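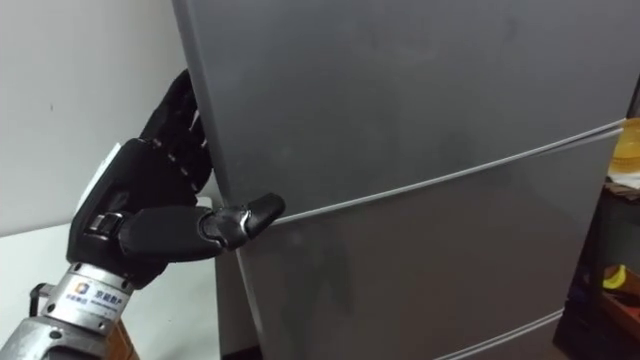
The Harlow kitchen: refrigerator and table
Posted by Marama Hollis, Aug 27, 2025

The kitchen at the Harlow building is on the second floor, at the end of the hall past the copy room. It has been shared by everyone on that floor since the Truvley offices moved in, and it has been rearranged a few times. This page covers the side of the room with the refrigerator and the table. The sink and counter side will get its own page when the new faucet is in.

Valquíria Bittencourt did most of the planning for the layout. I wrote the notes and took care of the ordering. If you use the kitchen and something on this page is out of date, send one of us a message and it will be fixed.

The refrigerator

It is a multi-door model, with one compartment above the other. The seam between the doors is a thin silver line running across the front. We looked at side-by-side models first, but the doors on those need more space in front than we have, and people walk through here to get to the back stairs.

The old refrigerator came from the Sampaio office and was too small from the start. By February it was holding lunches for almost 150 people over the course of a week, and the bottom shelf had cracked. It was hauled away the same day the replacement was delivered. We paid 4 percent extra for the hauling, which seemed fair given the stairs.

The doors close fairly tight. If one doesn't open on the first pull, wait a few seconds and try it again. Please don't pull on the seals. The ones on the old refrigerator tore near the corner, and after that it never stayed as cold as it should.

The upper compartment is for short-term storage only. Put your name and the date on anything that goes in. Ice packs can go there too, but take them home at the end of the week - they pile up fast. Large flat boxes don't fit well with the door closed, so cut pizza down and put it in a container first.

The lower compartment is for shared items: milk, butter, condiments and whatever is left over from meetings. Meeting leftovers are free to anyone after two days. Siditz delivers the milk early in the morning and it goes straight in, with the older cartons moved to the front.

The table and the corner

The table is white and sits right up against the wall, beside the refrigerator. It went through three positions before it ended up there. Out in the middle of the floor it was in the way, and under the window it got too much sun in the afternoon. Next to the refrigerator it works as a place to set things down when you have both hands full, and that is mostly how people use it.
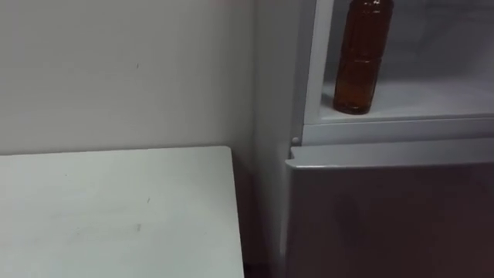

There is a narrow space between the table and the refrigerator. Things fall into it, mostly lids and pens. Valquíria wanted to push the two together and close it up, but then there would be no way to get a mop in, so it stays. A long-handled grabber hangs inside the supply closet door if you drop something you need back.

The tabletop has picked up a few smudges and marks. Some of them come off with dish soap and a soft sponge and some don't. We tried a scouring pad on one end of the old table and it left a dull patch, so please don't use one on this table. Hot pans should go on the trivets, which are kept in the second drawer under the counter.

The wall is plain off-white. We have kept it that way on purpose. There was talk of a corkboard above the table, and then of a shelf for mugs, but the last shelf in this kitchen came down with everything on it and nobody has been in a hurry to put up another. The sign-up sheet for cleaning is on the outside of the kitchen door.

There is a little of the wall paint left in the supply closet, marked "kitchen" on the lid. It can be used for touch-ups. Stir it well first, and let me know if you use the last of it so I can get more mixed to match.

Cleaning

The refrigerator gets cleaned out at the end of every month. Anything without a name and date is thrown away, containers included. We send a note the day before. The shelves come out and are washed in the sink with warm water, then dried before they go back in. The door edges get wiped down at the same time, since that is where most of the hands go.

The table gets wiped at the end of each day by whoever is on the sheet. Spray bottles and cloths are under the sink. Used cloths go in the bin by the door and are washed once a week.

Still to do

A new doorstop for the hall side.
A brighter bulb over the table - that corner gets dim in winter.
Felt pads for the table legs.
Labels for the refrigerator shelves. Valquíria has a roll of the washable kind left over from the Sampaio office and will put them on after the next cleanout.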